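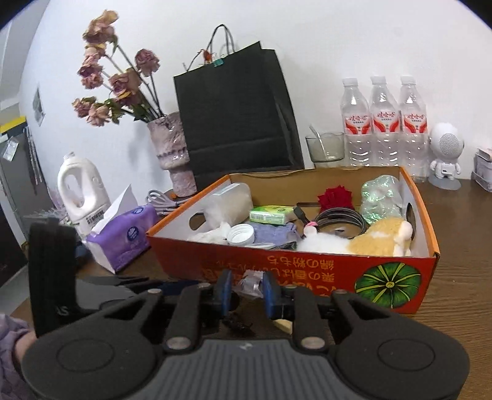 호박 그림이 찍힌 농산물 상자

단호박 얘기를 좀 길게 쓴다. 가을마다 상자로 사는데 작년까지는 절반 가까이를 버렸다. 올해는 기록을 하면서 먹고 있어서 그 내용을 정리해 둔다. 스레드로 이어짐.

먼저 살 때. 나는 꼭지부터 본다. 꼭지가 코르크처럼 마르고 세로로 갈라져 있으면 후숙이 된 것이다. 꼭지가 초록색이고 매끈하면 딴 지 얼마 안 된 것이라 집에서 더 둬야 한다. 급하게 쪄 봤자 밤맛은 안 나고 물맛만 난다.

크기보다 무게. 같은 크기 두 개를 양손에 들어 보고 무거운 쪽을 고른다. 가벼운 건 속이 말라서 씨 주변이 실처럼 풀려 있는 경우가 많았다.

껍질에 노란 얼룩이 크게 있는 것도 산다. 밭에서 땅에 닿아 있던 자리다. 초록이 고른 것만 골라 담는 사람이 많은데 나는 얼룩이 진한 노랑이나 주황이면 오히려 집는다. 연한 크림색이면 내려놓는다.

사는 곳은 두 군데다. 동네 칸다사미(Kandasamy) 식료품점이랑 Trostura 공동구매. 칸다사미는 낱개로 고를 수 있고 Trostura는 상자째 온다. 값은 상자가 싸지만 안에 꼭 한두 개는 꼭지가 부러져 있다.

꼭지 부러진 건 오래 못 간다. 부러진 자리로 곰팡이가 들어간다. 상자를 받으면 꼭지 상태로 먼저 나누고, 부러진 건 그 주에 다 쪄서 먹는다. 이 순서만 지켜도 버리는 양이 확 준다.

올해 첫 상자는 2021년 11월 6일에 받았다. 8개 들어 있었고 제일 작은 게 1052그램이었다. 주방 저울에 올려 보고 하나씩 마스킹테이프에 무게랑 받은 날을 적어서 붙였다.

무게를 적어 두는 이유는 나중에 다시 재 보려고. 두는 동안 수분이 빠지니까 조금씩 준다. 제일 작은 게 지금 139그램 줄었다. 생각보다 많이 빠졌고 난방 켜는 방에 둔 탓인 것 같다. 복도 쪽으로 옮겼다.

보관 장소. 냉장고에 통째로 넣는 건 안 한다. 재작년에 채소칸에 넣었다가 꺼내 보니 껍질이 군데군데 꺼지고 속이 물렀다. 서늘하고 바람 통하는 데가 맞다. 우리 집에서는 복도 신발장 위가 제일 낫고 베란다는 밤에 너무 추워서 탈락.

서로 안 닿게 둔다. 하나가 상하면 맞닿은 것부터 같이 상한다. 사이에 신문지를 구겨서 끼우는데 신문을 안 보는 집이라 전단지로 한다. 코팅된 전단지는 습기가 차서 뺐다.

주 1회 뒤집어 본다. 바닥에 닿은 쪽이 먼저 무른다. 손가락으로 눌러서 들어가면 그날 저녁 메뉴가 된다.

씻어서 보관하지 말 것. 흙이 묻었으면 마른 솔로 턴다. 나는 첫해에 깨끗이 씻어서 쌓아 뒀다가 꼭지 둘레에 흰 곰팡이가 났다. 씻는 건 먹기 직전에.

자르는 얘기. 생으로 자르다 다치는 사람이 많다. 나도 왼손 검지를 두 바늘 꿰맨 적이 있다. 그 뒤로는 통째로 전자레인지에 3분 돌리고, 뒤집어서 2분 더 돌린 다음 자른다. 칼이 그냥 들어간다.

통째로 돌릴 때는 꼬치로 몇 군데 찔러 둔다. 꼭지는 피해서 자른다. 꼭지 옆에 칼을 꽂고 아래로 내린 다음 반대쪽도 똑같이 하고, 마지막에 손으로 벌리면 갈라진다. 꼭지를 정면으로 자르려고 하면 칼이 박혀서 안 빠진다.

씨는 숟가락으로 긁는다. 아이스크림 스쿱도 써 봤는데 살이 같이 떨어져 나가서 관뒀다. 자른 걸 냉장고에 넣을 때는 씨랑 실 부분을 싹 긁어내야 한다. 거기서부터 상한다. 긁어내고 랩을 안쪽 면에 바짝 붙이면 나흘은 괜찮았다.

씨도 먹는다. 물에 헹궈서 하루 말리고 프라이팬에 약불로 볶는다. 껍질이 두꺼워서 까는 게 귀찮다. 맛은 시판 호박씨보다 덜하다. 솔직히 매번 하지는 않는다.

찌는 법. 껍질이 아래로 가게 놓는다. 살이 아래로 가면 물을 먹는다. 김이 오른 다음 넣어서 12분, 젓가락이 들어가면 불 끄고 뚜껑 연 채로 식힌다. 뚜껑 덮어 두면 물방울이 떨어져서 질어진다.

오븐이면 195도. 2센티 두께로 썰어서 기름 조금, 소금 조금. 25분 굽고 한 번 뒤집어서 10분 더. 200도로 맞추면 우리 집 오븐은 가장자리가 탄다. 집마다 다르니까 처음엔 지켜보는 게 좋다.

자주 하는 것 하나. 조림. 한입 크기로 썰어서 껍질이 아래로 가게 냄비에 한 겹으로 깐다. 겹치면 위에 있는 게 안 익는다. 물은 호박 높이의 반, 간장 한 숟갈, 설탕 한 숟갈. 뚜껑 덮고 중약불로 10분, 불 끄고 그대로 20분. 식으면서 간이 든다. 젓지 않는다.

둘. 수프. 양파를 버터에 오래 볶는 게 전부다. 양파 하나에 15분은 잡는다. 찐 호박 넣고 물 붓고 갈고, 우유는 마지막에. 생크림은 있으면 넣고 없으면 안 넣는다. 꿀 넣으라는 레시피가 많은데 후숙된 호박이면 필요 없다.

셋. 달지 않은 쪽으로는 카레가 제일 낫다. 직장 동료 하리시 메논(Harish Menon)한테 배운 방식인데, 겨자씨를 기름에 먼저 튀기고 마른 고추랑 커리잎을 넣은 다음 호박을 넣는다. 물은 거의 안 넣는다. 코코넛 간 걸 마지막에 섞는다. 커리잎은 칸다사미에서 판다.

하리시 말로는 자기 집에서는 껍질을 다 벗긴다고 한다. 나는 남긴다. 둘 다 해 봤는데 껍질을 남기면 모양이 덜 부서지고, 벗기면 소스가 진해진다. 밥이랑 먹을 거면 벗기는 쪽이 맞는 것 같기도 하다.

실패한 것도 적는다. 호박 튀김. 두껍게 썰면 속이 안 익고 얇게 썰면 눅눅해진다. 7밀리까지 맞춰 봤는데 그래도 식으면 별로다. 바로 먹을 거 아니면 안 한다.

호박 식빵도 두 번 망했다. 으깬 호박의 수분이 그때그때 달라서 레시피의 물 양을 그대로 넣으면 반죽이 죽이 된다. 물을 3분의 1만 먼저 넣고 보면서 더하라는 댓글을 나중에 봤다. 12월에 다시 해 볼 생각.

냉동. 생으로 썰어서 얼리면 나중에 조림에 쓸 수 있는데 식감이 좀 무르다. 쪄서 으깬 다음 지퍼백에 납작하게 펴서 얼리는 게 낫다. 젓가락으로 금을 그어 놓으면 필요한 만큼 똑 떼어서 쓴다. 수프랑 죽은 이걸로 충분하다.

용기는 Fomer 유리 용기를 쓰다가 냉동실 자리를 너무 먹어서 지퍼백으로 바꿨다. 용기 자체는 멀쩡해서 지금은 조림 담는 데 쓴다.

기록은 처음에 Clundia라는 재고 앱으로 했다. 품목마다 유통기한을 꼭 넣어야 저장이 되는데 호박에는 그런 게 없다. 매번 아무 날짜나 넣다가 지웠다. 지금은 냉장고 문에 종이 한 장 붙여 놓고 먹을 때마다 줄을 긋는다.

언제까지 먹을 수 있냐는 질문이 있었는데, 내 경우 꼭지 멀쩡한 건 두 달까지 갔다. 단맛은 받은 지 3주에서 5주 사이가 제일 좋았다. 그 뒤로는 달긴 한데 포슬포슬한 느낌이 줄고 촉촉해진다. 찜은 앞쪽에, 수프는 뒤쪽에 배치하면 된다.

상한 걸 구별하는 법도 물어봐서. 자르고 나서 시큼한 냄새가 나면 버린다. 씨에서 싹이 난 건 냄새 없고 단단하면 싹이랑 씨만 걷어내고 먹었다. 쓴맛이 나면 무조건 뱉고 전부 버린다. 아깝다고 익혀 봐도 쓴맛은 안 빠진다.

미니 단호박은 따로 봐야 한다. 껍질이 얇아서 더 빨리 마르고, 전자레인지 시간도 더 짧다. 나는 큰 것 위주로 사서 미니는 경험이 별로 없다. 잘 아는 분 있으면 답글로 적어 주세요.

지금까지 첫 상자에서 버린 건 없다. 다섯 개 먹었고 세 개 남았다. 하나는 이번 주에 카레로 할 거고 나머지는 더 둔다. 둘째 상자는 칸다사미에서 낱개로 채울지 또 공동구매로 할지 아직 안 정했다.

추가. 조림에 간장 대신 소금만 넣어도 되냐고 하셨는데 됩니다. 색이 밝게 나오고 호박 맛이 더 납니다. 대신 설탕을 반으로 줄이세요.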